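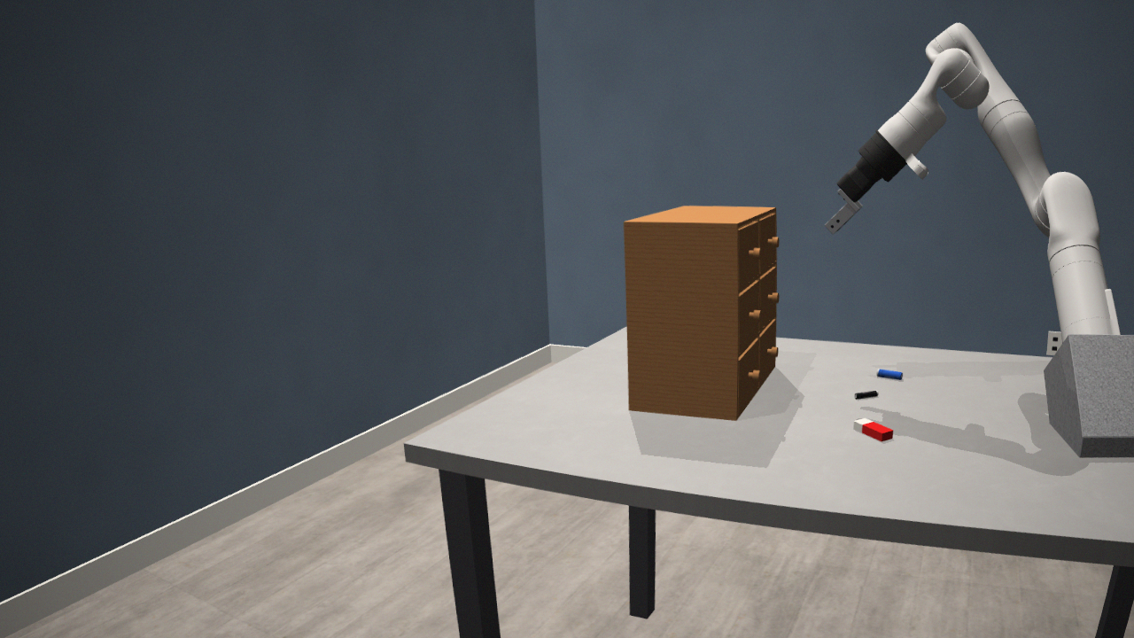 Robot Software Engineer, Manipulation and Task Planning

Sirnilero is looking for a software engineer who will join our small team and take care of the code between "the robot has seen the drawer" and "the thing is in the drawer". The position is full time and we would like to fill it in September, but we can wait some weeks for the right person.

Who we are

We write control and planning software for robot arms that work with ordinary furniture and small household things. Our main product is called Kokby. It is a planner which takes a short task in plain words, divides it into steps and sends the steps to the arm controller. Next to it we have Mets, our set of simulated rooms, where every new version of Kokby must pass its tests before we let it move a real arm. We are 30 people in total. The manipulation group, where you would work, is led by Bláthnaid Nic Aodha.

What you will work on

At present our biggest topic is drawers. A drawer is difficult for the planner because it changes what is possible afterwards: when it is open, the arm has less space, and when it is closed again, the camera does not see what is inside. Kokby must remember this, and today it does not always remember it well. Your first months would go mostly to this problem.

You would write and maintain the part of the planner which decides the order of the steps. You would also work together with Oisín Sheehan, who is responsible for perception, on the question of what to do when the position of a small object is uncertain. Small round objects are our usual trouble, as a bad grasp angle makes them roll.
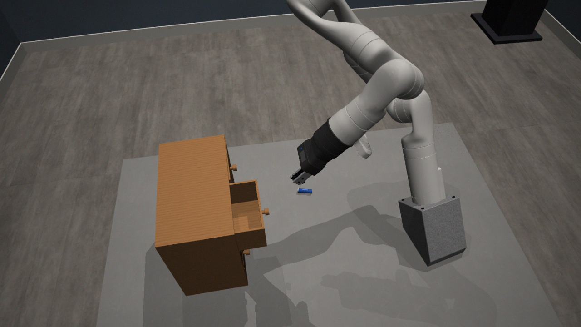 A drawer task in Mets: middle drawer open, gripper over the small blue cylinder.

The test set for drawer tasks has now 67 tasks. Each task is run with changed light, changed floor and wall colors, and changed starting positions of the objects. You will read many logs. We say this openly, because some good programmers do not enjoy it, and in this job it takes a large part of the week.

What we expect from you

You write clean Python and you are not afraid of C++. You have worked with motion planning for at least one type of arm, in simulation or with the real one. You understand coordinate frames well enough to find an error in them made by another person. You can explain in writing what you changed and why.

A university degree is welcome but we do not ask for it. If you have learned these things in a workshop, in an open source project or in another industry, please write to us too.

It is good, but not necessary, if you have some experience with one of these:
physics simulators and contact settings
behavior trees or other ways to describe tasks
learning policies from demonstrations
automatic testing on a shared computer cluster

What we offer

The salary depends on your experience and we tell you the range in the first call. You have 30 days of paid vacation. You can work from home up to two days a week, and the other days we want to see you in the office, because the real arms are there. Working at 80 percent is possible for this position, please mention it in your letter if you prefer it. We pay for one conference or course every year, and for the travel.

The working language is English. Most of us did not grow up with it, so please do not worry if your English is not perfect.

How the selection goes

First you have a call of half an hour with Bradley Kettle, who manages our hiring. After that we send you a small task: a planner that fails on a drawer scene, with the logs. We ask you to find the reason and to describe a repair. You do not have to finish the repair. Please do not spend more than three hours on it. Then you meet Bláthnaid and Warrick Henare, who maintains Mets, and you talk about your answer together. The last meeting is with our director, Fouad Abu Hammour, and it is mostly for your questions.

We answer to everybody, also when the answer is no.

How to apply

Please send your CV and a letter of one page at most through the form on our jobs page. In the letter, tell us about one bug in robot or simulation software which took you a long time to find. If you have code that we may read, add the link. We do not need a photo, your age or your family status, so please leave them out.

Questions about the work itself can be sent with the same form. Write "drawer position" in the subject line and Bláthnaid will receive them.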